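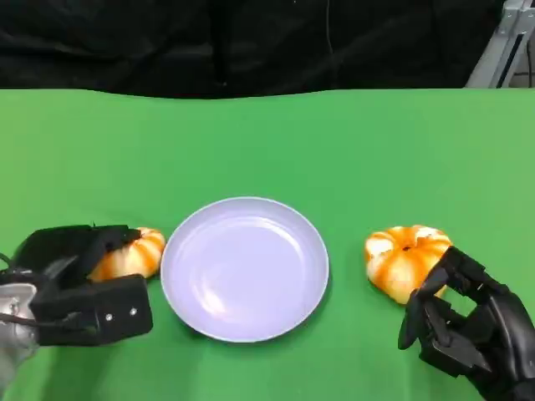

Two small pumpkins, white with orange streaks, and a lavender plate on a green cloth.

Eating what you grew: notes from the winter squash season

The March sale of seeds at Rindingate is coming near, and many members have written to me with the same question: which squash is worth the space in a small garden? I have grown them for 13 years, first in my parents' yard and now in the Grurngate plots, and I still change my mind every season. So please read this as one gardener's opinion.

First, decide if you want to eat the squash or to look at it. The little striped kinds are very pretty, and children love them, but many of the small ornamental ones have hard flesh with almost no taste, and some are bitter. A bitter squash should never be eaten. If you taste a small piece and it is bitter, spit it out and throw the whole fruit away, also when you already cooked it with butter and sugar. I say this with some sadness, as I once threw away a full pot of soup on the evening when my mother-in-law was visiting. We had toast.

There are good small ones for eating too. The seed packet must say clearly that it is an eating variety, and the seed must come from a seller you trust. Seeds you saved from last year are a risk if your neighbor was growing gourds, because the bees do not respect the fence. My own saved seeds gave me one year a long, warty, gray thing that looked like a shoe. It stayed on our porch until spring.

For a small plot, I recommend one bush type and one climbing type. The bush type you can put in the corner and forget, almost. The climbing type needs something strong. I tried string, and the string broke in August with all the fruit on it. Now I use an old ladder, tied at the top, and I put a piece of stocking under each fruit when it is as big as a fist.

Water at the root and in the morning. I know that everyone says this, but in our plots people still come after work with the hose and wash the leaves, and then by late summer the leaves are white with mildew and they ask me what happened. The leaves at the bottom you can cut when they become old. Do not cut more than a few at one time — the plant needs them to make the fruit sweet.

The harvest is where most people lose their crop. Wait until the stem is dry and looks like cork, and your fingernail does not go easily into the skin. Cut with a piece of the stem left on, and never carry the squash by this stem, even if it looks like a handle. If it breaks off, eat this one first. Keep the others in a warm and dry room for two weeks, and after that in a cool one, not touching each other. I keep mine under the bed in the guest room, on newspaper. Guests have complained only once.

To cook the small eating ones, I cut off the top, take out the seeds, and bake them at 200 degrees Celsius (this is near 400 Fahrenheit, for those with American ovens) until a knife goes in like into soft cheese. Inside I put rice, fried onion, a few raisins and a little cinnamon. My neighbor at the plots puts sausage, and I admit that hers disappear faster at the fall supper.

Do not throw away the seeds. Wash them, dry them well on a towel, and roast them with salt in a lower oven for 15 minutes, then look, then maybe five more. They go from pale to burned very quickly — do not answer the telephone.

If you would like to try the climbing type this year, I have a few spare packets, and you can find me at the long table near the door at the sale. Bring an envelope if you want to swap. I am still looking for a good dry-fleshed variety for steaming, and I would be thankful for any advice from members with sandy soil.

So-ying Chung, Grurngate plots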